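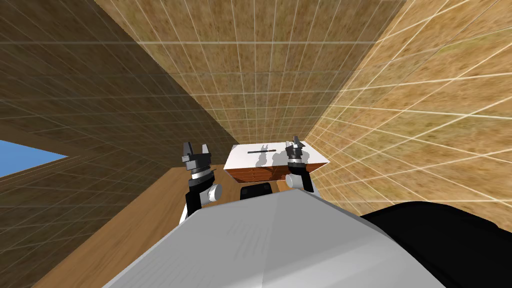
Danilo Panganiban
Profesor responsable del taller de robótica, Instituto Magbanua

Capítulo 7
Simulación de una tarea con dos brazos

7.1 Planteamiento

En los capítulos anteriores el grupo trabajó con un solo brazo y con posiciones de destino escritas a mano. El proyecto Brunora, que ocupa el resto del curso, exige coordinar dos. La tarea base consiste en aproximar ambas pinzas a una caja apoyada en el suelo, sujetarla por los extremos, elevarla y depositarla de nuevo sin que la tapa pierda la horizontal. Todo el desarrollo se realiza en el simulador Dollutent; el paso al equipo físico se trata en el capítulo siguiente.

El punto de vista que se emplea es el del propio robot. La vista mira hacia delante y ligeramente hacia abajo, de modo que el torso ocupa la parte inferior central y los brazos quedan a ambos lados de la caja. El alumno debe acostumbrarse a trabajar así desde el primer ejercicio, incluso cuando un brazo oculta parte del objeto: la pinza derecha se superpone al extremo derecho de la caja, y la posición de ese extremo no puede leerse directamente en la vista.

7.2 Sistemas de referencia

Se definen tres sistemas: el del torso (T), el de cada pinza (I para la izquierda, D para la derecha) y el de la caja (C), con origen en el centro de la tapa. Las consignas de movimiento se expresan siempre en T. Las tolerancias de agarre se expresan en C. La mayor parte de los errores de la primera entrega procede de mezclar ambos.

Las sombras que las pinzas y las muñecas proyectan sobre la tapa blanca no deben usarse como medida de altura. Dependen de la posición de la luz en la escena, parámetro que cada equipo puede modificar.

7.3 Postura de partida

Antes de iniciar la secuencia, las dos pinzas se sitúan a los lados de la caja, abiertas y con los dedos hacia arriba. No se exige simetría exacta: se admite que una quede algo más alta que la otra, siempre que la diferencia figure en el registro. La secuencia se ejecuta después en cuatro fases: descenso, aproximación lateral, cierre y elevación.

Cada equipo efectuará 100 ensayos con semilla distinta y limitará la duración de cada uno a 2000 pasos de simulación. Un ensayo que agote los pasos se contabiliza como fallido. En la edición anterior, el equipo Roma detectó 34 fallos en su primera serie, casi todos en la fase de cierre; su registro se analiza en el apartado 7.6.

7.4 Material necesario

Archivo de escena del capítulo, plantilla de registro y la función de cinemática inversa del capítulo 5, ya corregida. La entrega se realiza en julio.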